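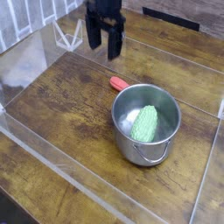
Pot task, green vegetable in the pot, gripper open above the table.

Re: [bench-practice] Draft rule 4, what counts as a completed place

On the draft, the Trater group wrote:

> We propose that a place is scored as complete when the object is
> inside the container and the gripper is open and clear of both.
> One still from the fixed camera is enough evidence. Labs should
> run 40 trials per task and report the share completed.

I have read this three times and I still don't see what it buys us. Take the still at the top of this message. The vegetable is in the pot, lying at a slant, and the fingers are open with nothing in them. Under the draft that is a pass. It would look the same if a person had dropped the thing in by hand and stepped back. A still can tell you where things are. It can't tell you how they got there, and the how is what we claim to be scoring.

If we must have rule 4, I would want at least:

- the full clip kept for each trial, including the ones thrown out
- a start frame with the object outside the container
- a hold of 2 seconds after release before anyone scores it
- a note of every time a hand went into the workspace, with the reason

The Belay checklist already asks for the last one and people skip it. When we went back through our own logs at Firnham in July, 119 trials had that field blank. I don't believe they were all hands-off, and I was in the room for a fair number of them.

"Clear of both" also needs a distance or it should go. Two scorers looking at the same fixed view will disagree, especially with a shiny pot and clear walls throwing reflections. The Kimer wording had the same hole and we spent most of a call arguing over it.

On the 40 trials: fine, but 40 with the object set down in the same spot each time is close to one trial run 40 times. The draft says nothing about start positions. Does anyone know if that was left out on purpose?

I'm a no on the current text. I would look at a new version if the clip rule goes in.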